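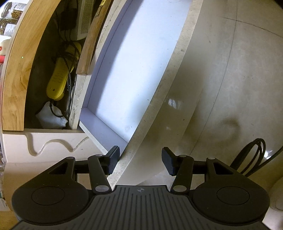
When is the open day?
The Loltdale workshop opens its doors one afternoon in September, from 1 p.m. until 5 p.m. You can come in at any point. The last demonstration starts at 4:15.

Do I need to book?
You need a ticket for the demonstrations, which are free. There are 260 tickets in all. Last year 211 people came. If you only want to look at the displays in the front hall, just walk in.

What will I see?
Staff from Hamel will show how the Tromudik project teaches robots to do household jobs. A person does the job first with a hand-held gripper, and the recordings are used to train a robot arm. One of the jobs is opening and closing drawers. The gripper has two fingers with textured pads at the tips, and the person lines them up with the drawer by hand.

How long does a demonstration last?
27 minutes, including questions. There is a short break between groups while the room is set up again.

Can I try the gripper myself?
Yes, in the second room. Each visitor gets one turn at a drawer and one at a cabinet door. Please take off rings and bracelets first, and keep long sleeves rolled up. Children under 12 can try it with an adult next to them.

Why drawers?
They are in every home and they are all a little different. Some stick, some have no handle, and some are already partway open. A robot that has only practiced on one kind will often miss the next one.

Will the robot arm be running?
Yes, at the 2 p.m. and 4:15 p.m. demonstrations. Visitors stay behind the yellow line while it moves. It is slow and it does fail sometimes. When that happens, staff reset the drawer and run it again.

Can I take pictures?
Yes, except of the computer screens in the second room.

How do I get there?
Take bus 2 from Clesitz station to the Loltdale stop. The entrance is across the street. Parking behind the building is kept for visitors with a disability permit.

Is there food?
Coffee and water are available in the front hall. Food and drinks have to stay there.

What if I can't come after booking?
Cancel through the link in your ticket email so someone else can have the place.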